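Workshop > Notebooks > Mobile Manipulation > Simulation Faults

April 30, 2018
Entry by Anong Onsri

Subject: Excess force at the door handle, Flirwood scene set

This entry records the fault that stopped the overnight batch and the steps taken up to the close of work. It should be read before any further door trials are run, whether in simulation or on the physical unit.

The batch consisted of 200 door-opening trials in the Flirwood house model, with the two-armed base and the standard parallel grippers. The right arm was to take the handle, turn it, and draw the door while the base moved back. The left arm had no part in the task and was to be held open and clear. The controller was the Hondumgate build that had been in use since October, with no change to the gains.

The batch halted itself during the night. The log gives the cause as a wrist force limit, which is set in the simulator at 2,000 N so that it will catch a broken solution and nothing else. The recorded peak was 2,722 N at the right wrist. No real arm of this class could apply such a load, and the figure should not be quoted as a measure of what the controller would do on hardware. It does show that the controller was still asking for motion when the door could not give any, and that is the matter of concern.

I replayed the trial at reduced speed. The approach was in order. The gripper closed on the lever and contact was reported on both fingers. The turn was then commanded about an axis which did not agree with the axis of the handle joint in the model. With the fingers closed, the arm had no means of giving way, and the force rose over a few steps until the limit was reached.

Two faults are therefore present and should be kept apart.

The first is in the scene. The handle joint on this door was exported with its axis tilted. I compared it with the other doors in the same house and they are correct. The door file was re-exported when the panel grooves were added, and I believe the tilt entered at that point, though I have not yet found the earlier copy to confirm it. Mathebula supplied the original files and has been asked for it.

The second is in the controller, and is the more serious. There is a compliance stage which ought to soften the arm once the grasp is confirmed. In the replay it was never entered. The condition for entering it requires the base to be reported as stationary, and the base was still settling by a very small amount, so the flag was not raised. A bad joint axis in a model is easily put right. On the physical unit the same situation would arise with any stiff latch or locked door, and the arm would push until the motor protection acted.

I then stepped the trial forward by hand from the moment of grasp, with the base locked, in order to see whether the compliance stage would engage. 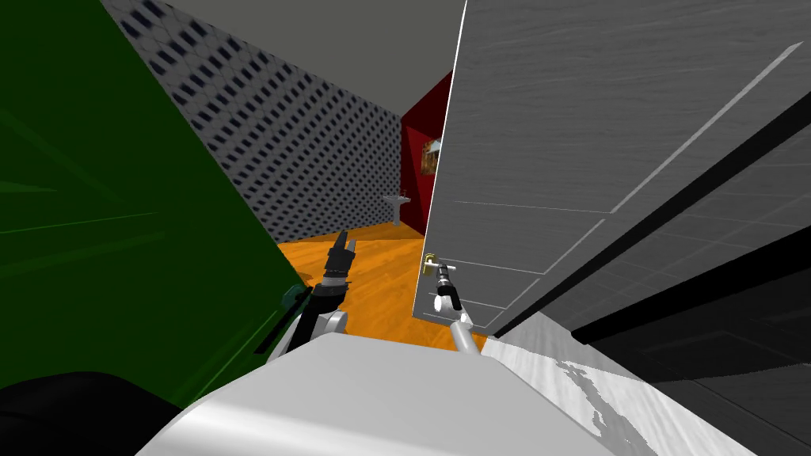 With the base locked the stage was entered at once and the wrist force stayed low, even with the wrong axis still in place. The arm simply ceased to turn the lever and reported the grasp as held but the motion as incomplete. That is the behaviour laid down in the procedure. I repeated the test twice with the same result, and once more with the base free, which brought the fault back.

The settling motion itself has not been explained. It may come from the floor contact, as the base is close to the doorway and the model changes floor material near there - wood in the room, a marble finish on the near side. A test on a single flat floor is needed before anything is said about this. The log for the whole run came to almost 2,000 lines of contact warnings, most of them from the wheels, and I have not read them all.

Actions taken: the affected door has been withdrawn from the scene list. The stationary threshold has not been altered, as widening it would hide the fault. Door trials on the physical unit are suspended until the entry condition has been rewritten and reviewed by a second person. The notice is on the cell gate and in the booking sheet.

Actions outstanding: correct the handle axis and check it against the earlier copy; rewrite the compliance condition so that confirmed contact alone is sufficient; add a much lower force limit for the contact phase, separate from the general one; run the flat floor test. The Travilano wrist sensor on the physical unit is also due for its zero check and this should be done while the cell is idle.

The replay file is stored with the batch under the same name as the log. Please do not overwrite it.

3 comments | 0 shares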